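Lillero community market to move indoors for winter

Stallholders at the Lillero community market will trade under a roof from June, after the town council agreed to let the old wool store on Polishchuk Street be used on Saturdays through the colder months.

The market has run on the grass beside the river since it began, and winter trade has always been patchy. Four market days were called off last year when the ground was too wet for vehicles.

Under the new arrangement, stalls will be laid out in rows inside the wool store, with food vendors kept to the loading dock at the eastern end. The hire fee is $1058 for the season, paid by the market association out of site fees. Stallholders will pay the same rate they pay now.

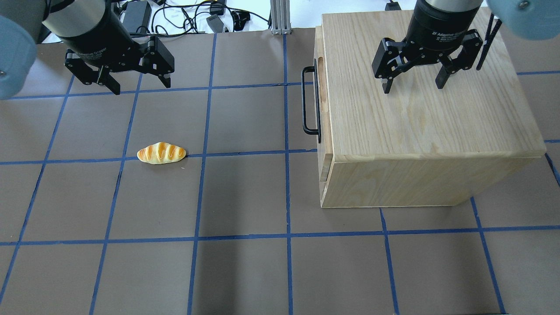
Blue tape marks out squares on a brown work surface, with a light wooden box to one side.

The wool store has 1175 square metres of floor, a little less than the market takes up on the riverbank in summer. The association said every regular stallholder who applied had been given a place, but casual sellers may have to wait until closer to the day to find out if there is room.

Sites will be the same size for everyone. Anyone who needs power should say so on the form, as the outlets are all along the northern wall. Gas bottles will not be allowed inside the building. 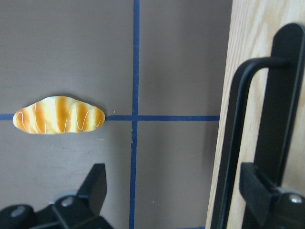 Parking was the main concern raised by residents when the plan went on display. The council received letters from households on Polishchuk Street and Josik Lane asking that driveways be kept clear and that trucks not arrive before dawn. Stallholders will be able to unload from 6.30 am and must then move their vehicles to the showground. Shoppers can park at the showground or behind the library.

The bus from Skamano will make an extra stop outside the wool store on market days. The timetable is otherwise unchanged, with the last bus back leaving at 2.15 pm. 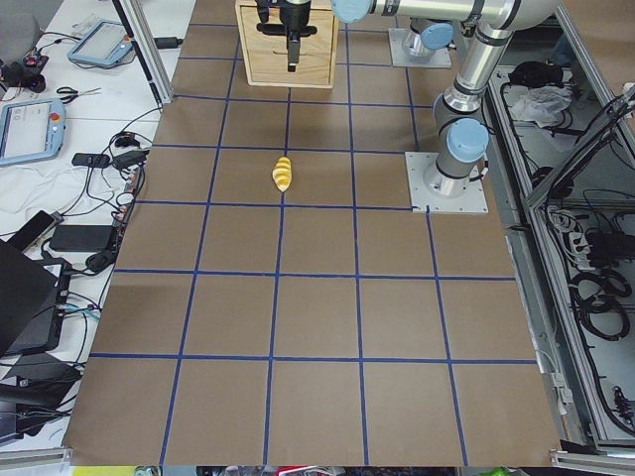 The council has also put $1000 towards better lighting at the side entrance and a temporary ramp over the two front steps. Both are due to be in place before the first indoor market. Toilets at the rear of the building will be open to the public during trading hours.

Trading will run from 8 am to 1 pm, an hour later at each end than the summer market. Dogs on leads are welcome on the riverbank but will not be allowed in the wool store, apart from assistance animals.

The market is expected to return to the river in September. Application forms for casual sites are available at the library and the council office, and close on the Monday before each market.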